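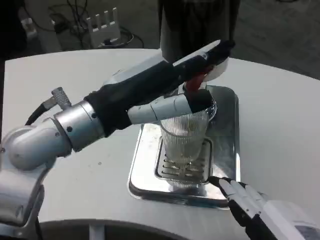
"My grandfather would not drink from a thick glass"

Amra Kovačević has been making syrups and cordials for 16 years, first in her mother's kitchen in Griston and now in a small workshop behind the old post office. Her company is called Petek, and it sells seven flavors, mostly to cafés. I visited her on a cold morning and we talked for two hours about elderflower, sugar and the question why people stopped drinking cordial at home.

She did not plan this work. She studied accounting and kept the books for a furniture shop. "In April the elder was not yet in flower, but I was already looking at the trees from the bus," she says. "My colleagues thought I was waiting for somebody." The first summer she made 300 bottles and sold almost all of them at the market in Diltow. The rest she gave to her neighbors, and two of them are still regular customers.

I ask what is the most common mistake of beginners. She answers before I finish the question. "They boil the flowers. You boil the sugar and water, you let it become cool, and only then you put the flowers. If you boil them, you have a syrup that tastes like wet hay." She also has a strong opinion about lemon. Many recipes ask for citric acid alone, and she uses it too, but always together with slices of fresh lemon, with the peel. The peel gives a small bitterness, and without it the drink is sweet and nothing else.

Sour cherry is the flavor she is most proud of. The fruit comes from Spyros Vukadinović, who has an orchard above the village of Skatar. They argue every year about the day of picking. He wants to pick early, when the cherries are firm and travel well. She wants them dark and soft. "Spyros says I want jam," she laughs. "Maybe I do. But it is me who pays for them."
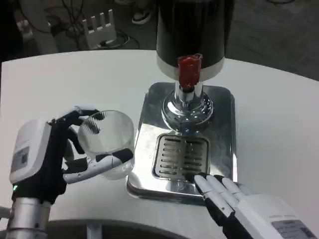 A clear glass shows the color of a drink best.

About serving she is almost strict. One part syrup, seven parts cold water, and the syrup goes first into the glass. Ice is allowed, but she does not like it with sour cherry. Her grandfather, from whom she has the cherry recipe, refused to drink from anything thick or colored. "He said the glass must be so thin that you forget it. My grandmother said he can forget it when he washes it himself."

Last year was difficult. Rain came during the elder bloom and the flowers lost most of their pollen, and with it the smell. She made less than half of the usual amount and raised the price a little. Some cafés complained, one stopped to order. "I could buy dried flowers and nobody would notice in a lemonade," she says. "I would notice." She waited for the quince instead, and quince sold better than she expected — it is now the second most popular bottle in her list.

When I ask about growing bigger, she shakes her head. She has one employee, a big pot and a smaller one, and the big pot is already heavy enough. What she wants is a better cold room, and maybe a rhubarb syrup that keeps its pink color. She has tried it every spring. It turns brown by summer, and her family drinks it.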